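From: Zanele Chauke
To: charter-watch list
Date: 19/10/2020
Subject: Re: [charter-watch] Levitora assembly, quorum ruling

> The court has thrown out the speaker's motion, so the old assembly is
> back in its seats as if nothing happened. Does that mean every vote
> taken since April is void? The Kekana paper says yes on its front page
> and no on page six.

Both pages are wrong, which takes some doing for one edition.

I read the ruling last night, all 235 paragraphs of it, and I don't recommend the experience. The judges found that the speaker had no power to close the session early, and that his letter to members "had the form of a decision and none of the content." I would like that on a mug. They said very little on the votes, and what they did say is tucked into a passage on filing fees.

As I understand it, anything the caretaker panel passed stays in force for 31 days. Within that time the assembly can confirm it or let it lapse. The Flasov water levy is the one to watch, because both wings of the governing party voted for it, then campaigned against it, and will now have to vote on it again with their names read out.

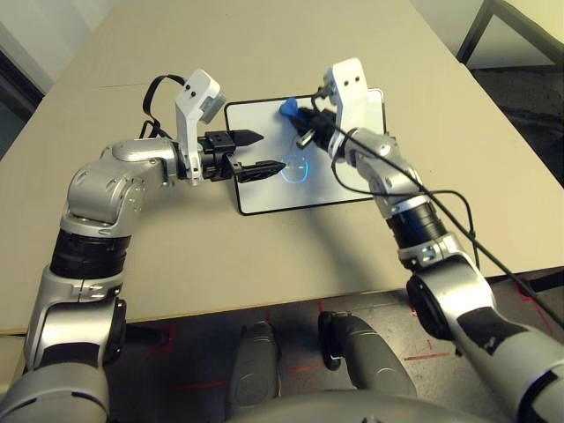
Who decides which measures get put to the vote first? The business panel does, and the speaker still chairs it, having lost the case but kept the chair.

He has already said he will "respect the ruling in full," a phrase he also used about the last one. My guess is that he opens with the harmless items (street names, the Stinico ferry timetable) and lets the clock run on the levy. If it lapses, neither wing has to own it. There is a way around him: a petition with 500 signatures from registered voters forces an item to the top of the list. The opposition handed in 1,413 on an unrelated matter last year and the clerk rejected them for being stapled on the wrong side, so somebody please read the rules before buying staples.

On the other question going around, whether there will still be an early election, the ruling leaves that alone. The assembly can call one by a simple majority. The party that wanted it so badly in the spring has gone very quiet on the subject since the two wings stopped eating lunch together.

I have the full text if anyone wants it. Write to me off list, and please trim your quotes when replying, the last digest was mostly signatures.

Zanele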